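# Tweezer roll, bench 2

Notes and pictures on the tweezer roll kept at the Plaltport bench. The subject is storage: which tools go in which pocket, how the tips are covered, and how the set is laid out on the table before it goes back in the cloth. Text by Lanying Jiang, last revised January 24, 2026.

The roll is black fabric with blue edging and sewn pockets. It opens flat, so the whole set can be checked without lifting anything out. Layout is done on the white tabletop, where dark handles are easy to find.
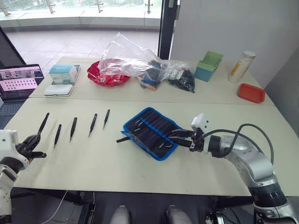

Pocket order follows the Vidham list. Straight fine tips go at one end, then curved, then flat. The list was shorter until December, when the general-purpose pairs were moved over from the drawer. Pairs that share a tip shape sit next to each other, and the label on the storage shelf gives the sequence.

Two pairs never share a pocket. The handles scratch each other, and the second pair tends to drag the first one out with it.

## Caps

Most of the tweezers in the roll wear clear plastic caps over the points. The cap goes on before the tool goes in the pocket.
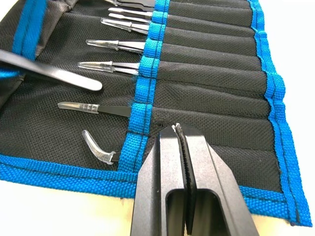
Replacement caps come from Rizk in bags of 100. Push the cap on straight until it stops. A cap forced on at an angle can bend a fine tip, and a bent tip is scrap for board work. Split caps are thrown out. Taping them leaves glue on the metal.

A pair without a cap can still be stored, provided the point faces the same way as its neighbors and does not touch the cloth of the next pocket. Write the missing cap on the bench sheet.

## Laying out

Tools waiting for a pocket are set down side by side at a slant, with a gap between them wide enough to pick up one without moving the next. Handles are wiped first with the Anby cloths. The row stays clear of the roll's edge so the flap can be opened and closed. 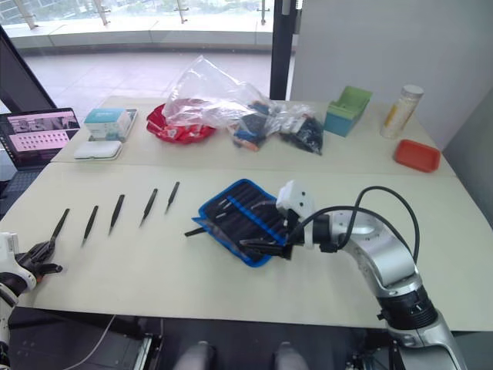
Work from the end of the row nearest the roll. Slide each pair in along the line of the pocket and stop when the shoulder meets the stitching. If it catches, pull it back out and open the pocket mouth with a finger. Pushing harder cuts the lining over time.

Boxes and bags belong on the rear table. The front table is for the roll and the tools being sorted.

## Upkeep

- Shake out the empty roll before refilling it.
- Brush the pockets with a dry brush. No solvent on the blue edging; the dye runs.
- Check the tips at 80 mm under the ring lamp. Points that cross when closed go in the repair tin.
- Dress worn flat tips on 4000 grit film, light pressure, both faces.

Spare rolls are on the lower shelf, under the Vidham binder.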